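Speaker notes: Humidity and enclosure logging for small reptile collections
Bralurham keepers' meeting, afternoon slot, 30 minutes including questions

Slide 1. Title
Wait for the doors. Say where the handout is. The Wodedach settings sheet is on the back page.

Slide 2. Scope
Covers crested geckos and two mid-sized colubrids. Does not cover amphibians. Lighting was last month's talk, so refer people to those notes.
Define terms now: "ambient" means the room, "enclosure" means the air at mid-height, "hide" means inside the hide. Most arguments about humidity come from people quoting different ones.

Slide 3. Equipment
Wodedach loggers, one per enclosure, three in the larger vivarium. Logging interval is 3 minutes. Shorter intervals drain the battery and add nothing, as the sensor takes longer than that to settle after misting.
Salt test before use: sealed tub, damp table salt, leave overnight, should read 75 percent. Write the offset on the case. Replace any unit that is out by more than five points.
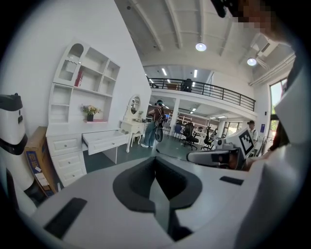

Two of the grippers, one with its marker tab.

Slide 4. Placement
Keep probes out of the direct path of the mist nozzle. A wet probe reads close to 100 until it dries, and the graph then shows a plateau that looks like good husbandry.
Cool end, mid-height, away from the vent. In the Sultana enclosure the probe was first fixed beside the top mesh and read 13 points low all winter — show the two traces together.

Slide 5. Reading the curve
For crested geckos, look for a rise after evening misting and a proper dry-down by the following afternoon. A flat line at 80 is a fault. Check ventilation first, then substrate depth.
Skip the spreadsheet formula unless asked.

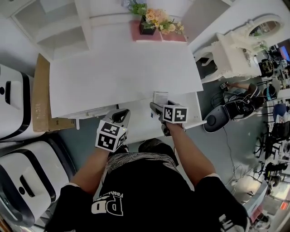

Shedding records go in the same file as the humidity log, one row per shed, with a column for retained skin on toes and tail tip. Dama had retained toe skin on two sheds in January. Both followed a week when the dry-down was running too fast. Two sheds prove very little — say so before someone in the front row does.

Slide 6. Costs
Nearly 400 dollars for the full set, including spare probes. A single logger moved between enclosures weekly is an acceptable start. Label the file each time it moves.

Slide 7. Questions
Likely ones: foggers, cork bark against plastic hides, whether dial gauges are any use (no). Leave the placement diagram on screen.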